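Serkthorpe Water Users Association
Minutes of the September meeting, technical session
Location: Pump house meeting room, Serkthorpe
Called to order: 6:34 p.m.
Quorum: present

1. Approval of previous minutes

The minutes of the last session were approved with one correction. In item 4, "upstream valve" should read "upstream check valve." The corrected copy replaces the one in the binder.

2. Well level and pumping report

The static level in the main well has not changed since the previous reading. Drawdown during the evening pumping period was greater than in spring, which is normal for late summer. The pump was not run dry and the low-level cutoff did not trip.

The hour meter on the standby pump is still not advancing. Runtime has been logged by hand on the clipboard next to the panel. Members who start the standby pump were asked to write down both the start and the stop time. Several entries have only one of the two and can't be used.

Action: operations to replace the hour meter before the next session.

3. Storage tank inspection

The Prokberg tank was drained to the outlet and inspected from the hatch. Sediment on the floor was fine and light brown. The liner is sound except at the overflow fitting, where the sealant has pulled away from the wall. The gap is above the normal water line. It was agreed that this can wait until the tank is next out of service, provided the float stays at its present setting.

The hatch gasket is flattened on the hinge side. A replacement was ordered from Sivakumar and has not arrived. The hatch is held closed with a strap in the meantime.

A question was raised on whether the vent screen meets the mesh size given in the operating plan. The plan gives two different sizes on two different pages. The finer size will be used, and the plan will be corrected.

4. Meter replacement, lower lateral

Replacement of the old mechanical meters on the lower lateral is complete apart from 2 connections. Both are under paved driveways and the boxes have settled below grade. The owners have been notified in writing.

The new Ciltix registers read in units of 100 gallons. The old registers read in single gallons. The August billing sheet mixed the two, and one account was charged for a fraction of its use. The sheet now has a column for the unit, and the affected account will be adjusted on the next bill. No late charge applies.

There was discussion on whether to keep the removed meters. Brass bodies have scrap value, but the registers may be needed if a final reading is disputed. Decision: hold all removed meters until the next billing cycle closes, then scrap.

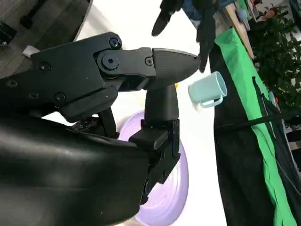
5. Leak survey

Night flow on the upper loop is higher than last year with no matching increase in metered use. The loop was isolated in sections after midnight. The loss is between the creek crossing and the second hydrant — the same section that was repaired after the freeze. Nothing is showing at the surface.

Two options were considered: rent listening equipment and locate the leak before digging, or dig at the old repair clamp first. The second is cheaper if the clamp has failed and more expensive if it has not. Motion to rent the equipment, with a spending limit of $2,000 including any excavation. Seconded. Carried, one opposed.

The member opposed asked that the minutes show a preference for digging at the clamp. So noted.

6. Sampling

Routine samples were taken at the usual taps and all results were within limits. Chlorine residual at the end of the upper loop was lower than at the other taps but acceptable. The dead end will be flushed monthly until the leak work is finished. Flushing will be done in the morning, with notice posted on the board at the gate.

7. Other business

The gate code will change at the end of the month. Keys to the chlorine room are not affected.

The next session will begin at 6:30 p.m. in the same room. Items for the agenda should be left in the tray by the door.

Adjourned 8:10 p.m.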